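Fold It Where You Sleep: Hugo Segura on Jeans, Quilts and Small Bedrooms

Hugo Segura can talk about a pair of jeans for a very long time, and after an afternoon with him I could have listened to more. He runs the Clindcombe home workshops, which teach people to keep a small bedroom in good order with whatever they already own, and he has now taught 48 of them.

"Everybody asks me about closets," he says. "I want to talk about the bed! It's the biggest flat surface most of us have, and it's right there."

His favorite setup is a firm mat laid over the bedding. A soft quilt swallows a pant leg, he explains, and you end up chasing creases that move every time you lean on the mattress. Put a woven mat or one of those bamboo sleeping mats on top and you've got a table.

"And leave the quilt on underneath. I love a patchwork quilt, the louder the better, with the cartoons and the polka dots and the big letters. Why would you strip a bed like that just to fold some pants?"

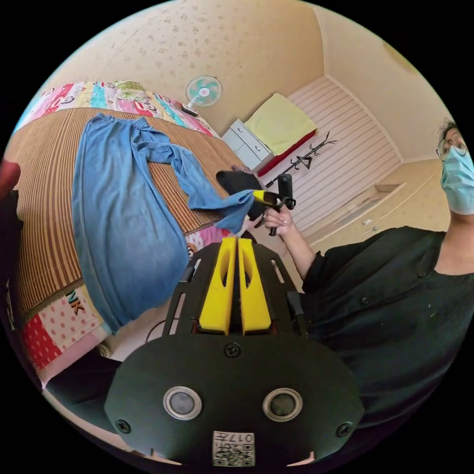
Start with the waistband

So how does he fold jeans? Waistband first, always. He lays them out flat, pulls the waist straight with both hands and then works down each leg to the hem, smoothing as he goes.

"People grab the middle and hope," he says, laughing. "Go to the ends. Take the hem, give it a little pull, and the whole leg wakes up. Then one leg over the other, seams together, and fold up from the bottom in 3. Done!"

He is just as keen on old denim as on new. Faded legs, soft knees, a cuff that has been turned up so often it stays that way (he thinks those are the best ones) all get the same treatment. He learned this from an aunt in Batgate who took in mending and kept every pair she finished in one tall stack by the door.

"She'd let me do the stacking. If it leaned, I did it over."

We got onto the subject of bags, which seem to collect on beds everywhere. Hugo doesn't mind a bag on the bed while you work, as long as it gets pushed up to a corner and the mat stays clear. What he can't stand is folding around one.

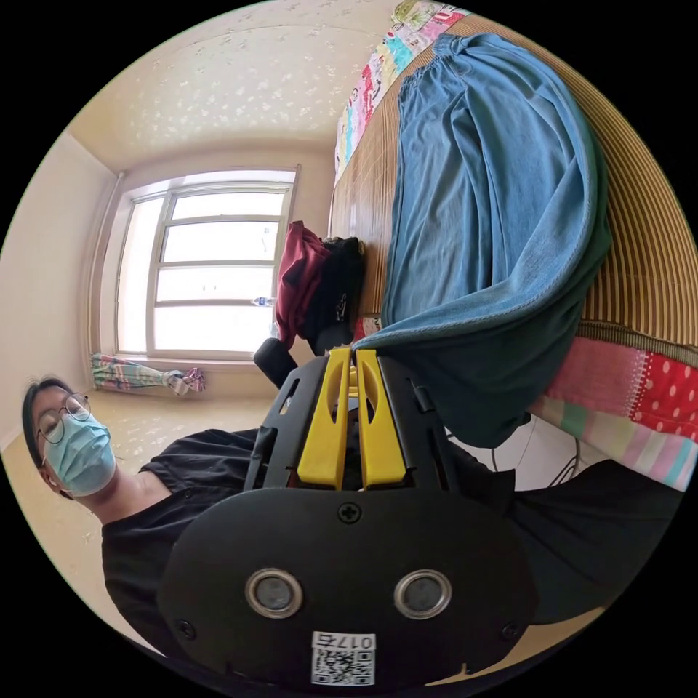 Bedside at a Clindcombe session, 31 Oct 2022.

The rest of the room gets his attention too. He likes a drying rack within reach of the bed, so clothes go straight from the bars to the mat, and he likes a fan in a bedroom all year long. On a bright day he'll work next to the window.

"You see every wrinkle in daylight. Under a lamp I think I'm a genius, and then the next morning I look in the drawer."

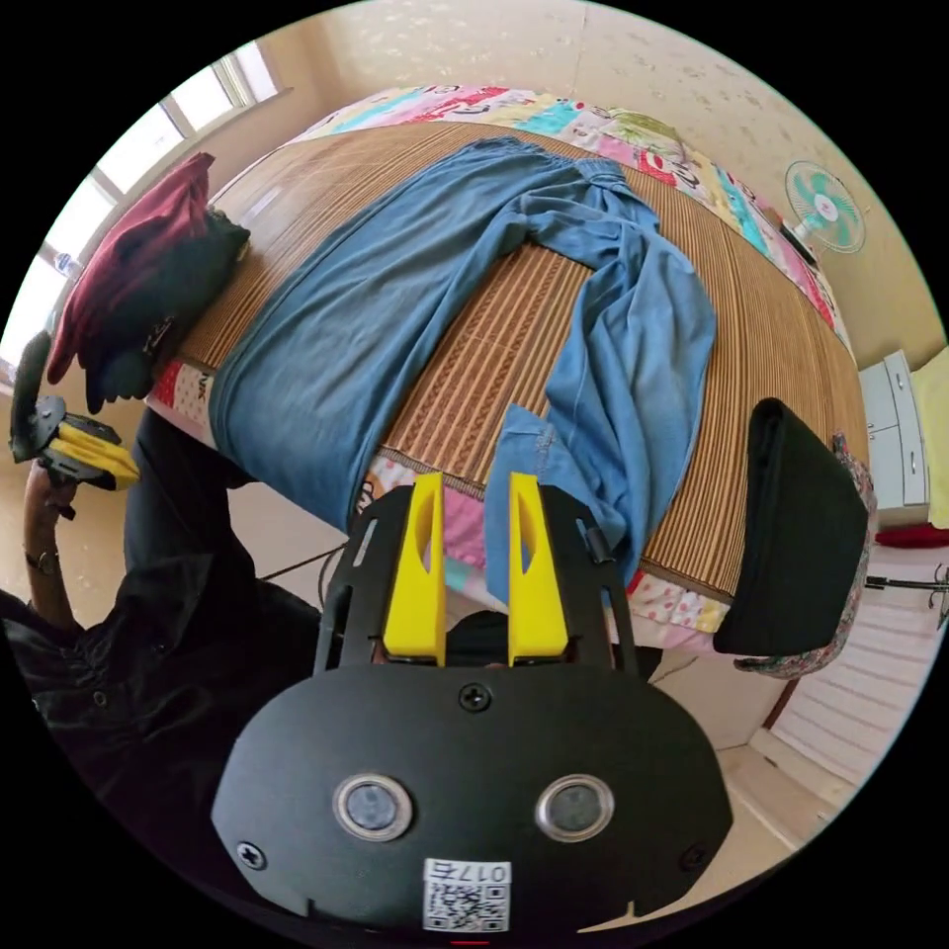

Drawers are where he gets really excited. He stands his jeans on edge, folded side up, so that each pair shows and can be pulled out without disturbing its neighbors. Shirts go in front, heavier things at the back, and anything crumpled goes back to the mat first.

The workshops have a handout now, a little booklet put together with his friends at Tahiri, and 370 copies have gone out so far. The section on mats is the longest. Hugo would like it to be longer.

"I had two more pages on how to roll them up," he says. "They made me cut it. Ask me again in the spring."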